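# Making the Bed to Standard: Speaker Notes

Housekeeping supervisors' session, Gorstead training program. Speaker: Jolien Jansen. 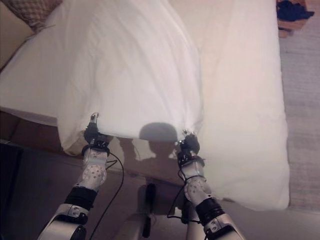 ## Opening (slides 1 to 3)

Welcome the supervisors from the Gorstead and Dalatholm properties. Thank the Dabbas linen service for the use of its sorting hall.

State the scope of the session. The talk covers the top layer of the bed only: how it is laid, how it is straightened at the foot and sides, and how it is inspected. Mattress protectors and pillows are dealt with in the September session and questions on them should be held until then.

Give the background figures without lengthy comment. The properties in the program make up 1,122 beds between them. In the last review, 128 rooms were returned to the attendant for correction before release, and the most frequent remark on the inspection sheet was "top layer uneven."

## The near edge (slides 4 and 5)

Return to the opening slide. Draw attention to the edge of the white cover, which is held at two points and hangs in a loose drape below them. Note the long crease running down the middle of the cover and the larger rounded fold on the right.

Points to make:

- The edge is taken at two places, well apart, before any pulling begins. A single hold in the center draws the fabric into a point and leaves both corners short.
- Gather only a small amount of fabric at each hold. Large handfuls leave marks that must be smoothed out again.
- Lift first, then draw toward the body. Dragging the cover across the mattress shifts the layer underneath.
- Compare the drop on both sides before letting go.

Pause for questions. Attendants often ask whether the center crease should be removed. The Puvero standard accepts a straight pressed crease if it follows the middle line of the bed. A crease that wanders to one side is treated as a fault, and the cover is to be laid again.

## Smoothing (slide 6)

Explain the order of work. Smooth from the center toward the sides, using the flat of the hand, and finish at the foot. Soft wrinkles are dealt with last. Supervisors should discourage attendants from beginning with the wrinkles they notice first, as this usually moves them elsewhere.

If one half of the cover lies smooth and the other is rumpled, the rumpled half is lifted and laid down again from its edge. Patting it flat does not meet the standard.

Remind the audience that low light from a window shows up unevenness that ceiling light hides. Inspection is carried out from the foot of the bed and then from the side farthest from the window.

## Covers that do not fit (slide 7)

The Dalatholm property received 1,615 replacement covers last year, and the older stock is still in circulation. The two cuts differ in length. When the drop at the foot cannot be made equal to the drop at the sides, the attendant should check the label before trying again.

Covers of the wrong size go back in the marked Dabbas bag with a completed slip. They are not to be put back on the linen cart.

## Practical exercise (slide 8)

Divide the room into pairs. Each pair lays one cover, exchanges beds with the pair beside it, and completes an inspection sheet. Allow enough time for each pair to lay the cover a second time after reading the remarks.

Ask pairs to write down the fault and its position, for example "left side, near foot, rumpled." General remarks such as "untidy" are of little use to the attendant and will be handed back.

## Closing remarks

The revised inspection sheet takes effect on January 11, 2020. Printed copies are on the table by the door. Supervisors who require the large-print version should give their names to Jolien Jansen before leaving.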